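Hunska Open-Front Storage Bin
Item 1106, Cream

The Hunska bin is intended for shared supply rooms, classrooms, and offices where small goods are put away and taken out many times a day. The lowered front allows contents to be reached while the bin remains on its shelf. Each bin holds up to 32 pounds.

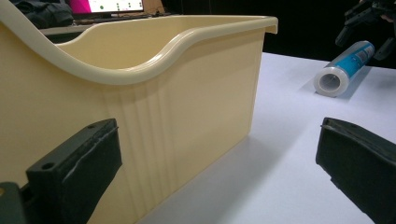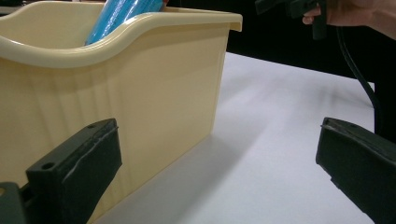 Plastic bin in cream, with scooped rim.

Ordering and Delivery
Bins are sold singly or in cartons of 7. Orders placed through Ranetti are shipped from the Tornen warehouse. Unused bins may be returned within 42 days of delivery.

Care
Wash by hand with mild soap. Do not use scouring pads or solvents.

Page updated February 7, 2022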